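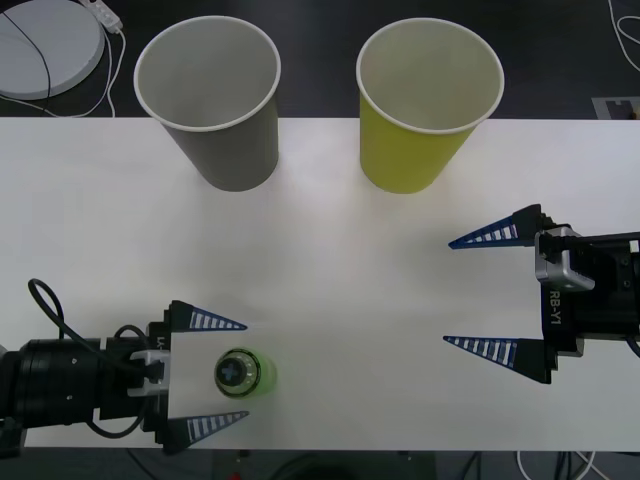 Photo: Danilo Salazar

Can a robot clear a table yet? (cups, bottles, ordinary stuff)

Posted in Home & Workshop > Robots and automation
7 Jul 2020 - 1,952 views

perkach_garage

Hi all, long-time reader, first time posting in this section. I run a small repair shop with a kitchen corner at the back, and every evening I do the same thing: pick up the paper cups, put the caps back on the little bottles of cutting oil and glue, wipe down, put it all away. It takes me longer than I'd like and I have been wondering for ages whether a machine could do it.

I'm not asking about a vacuum that bumps into the chair legs. I have one of those and I love it. I mean picking things up. Two arms on a table, a couple of paper cups, a small green bottle, like the photo at the top. It looks like such an easy job! A four year old could do it. So what I want to know is:

Is this something a person can set up today, with patience and some money, or is it still only for labs? And if it's still for labs, which part is the hard part? I'm handy with wiring and can follow a Python script if somebody else wrote it. My budget is not huge but I would put real money into it if the thing did even half of the evening tidy.

Thanks in advance, and sorry if this has been asked before. I searched and mostly found window cleaners.

Volten

Great thing to ask, and I'm going to give you the long version because I've spent way too many evenings on exactly this.

Short version first: yes for one table with things on it that you've practiced with, no for "my kitchen corner, whatever happens to be there tonight." The gap between those two is huge, and it is also where all the fun is.

Paper cups are harder than they look. An arm doesn't know a cup is soft. Squeeze a full coffee mug a bit too hard and nothing happens, squeeze a paper cup a bit too hard and you have an oval, and now the rim isn't where the software thinks it is. Your photo has fingers of the long triangle kind, and if they're the bendy sort I have in mind (hard to be sure from a picture) they help a lot, since they wrap a little and spread the pressure out. I went from rigid fingers to soft ones on my own arm and the number of crushed cups dropped so much that I went out and bought a second sleeve of 100 to celebrate. My family did not see it the same way.

Look at where the cups are standing, too. Both of them are at the far edge, with the rims out past the table in that view. From a camera looking down at an angle, that's a nasty spot to judge. Is the cup safely on the table or halfway off? You and I know at a glance. A depth camera has to work it out, and with a white rim hanging over a dark floor and the cup body over a white tabletop it can get confused about which edge belongs to what. When I started out I kept everything in the middle of the table and I'd say do the same. Move things toward the edges later, once you trust it.

The small bottle is the good one. It's narrow, it's got a round cap with ridges, and an arm can get a finger on each side of it. Picking it up is a beginner job. Taking the cap off is a different world - now you want one arm to hold the body while the other one turns, and both have to agree about where the bottle is the whole time. I have had that working on my bench. My best run was 383 tries with the same bottle over a couple of weeks in May, and by the end it was opening more often than it wasn't. Then I swapped in a bottle with a slightly taller cap and it went right back to pawing at the air like a kitten.

What to buy: start with one arm, a small one. The second arm more than doubles the work, because they can hit each other. Get a plain table that nothing else ever lives on. Screw the camera down and mark where its feet go. Run your cables so they have slack but can't drape into the work, and tie them every hand's width. I lost an entire weekend to a cable that snagged at one particular wrist angle.

How you teach it: most hobby people now move the arm by hand, or with a matching little arm, and record it doing the job over and over. Then you train on the recordings. Plan on a lot more recordings than you want to make. Change the position of the cup every time, change the light, change the cup color. If you only ever record with a gray cup it may ignore a green one completely. Mine did!

So will it do half your evening tidy? Not this year, I think. Will it pick up the cups and drop them in a bin if you leave them on the right table? With a winter of tinkering, I really believe it could. Please post here if you go for it, I'd love to follow along.

Kerkier

I'd skip the arms. Buy a tray. Everything goes on the tray, tray goes to the sink.

Also check what your insurance says before you leave a motor running next to glue and oil overnight.

Zakharchenko

Agree with most of what Volten wrote, with one correction and one thing to add.

The correction: depth cameras aren't the only way. Plenty of people get by with ordinary color cameras, one fixed over the table and one on each wrist. The wrist ones see the rim of the cup very well at the moment it matters. Cheap webcams are fine to begin with. Mine are ugly and taped on.

To add: think about the wiping. Everybody goes for the picking up first, and I did too, but wiping a flat table with a cloth turned out to be the first chore my setup did well enough that I stopped watching it. The table doesn't move and a missed spot isn't a disaster. I recorded 551 wipes, which sounds awful, but you put music on and it goes quickly. The cups still have to be gone before it starts, so I move those myself for now.

For the shop floor side, the same goes for sorting parts into bins. Flat surface, same few items, a fixed place for each. If you have a job like that in your shop, start there and leave the bottle caps for later - they are the most fun and they'll eat your whole summer.

perkach_garage

Wow, thank you! I had not thought about wiping at all. Going to clear off the old packing table and price up one small arm. Kerkier, I did buy a tray as well.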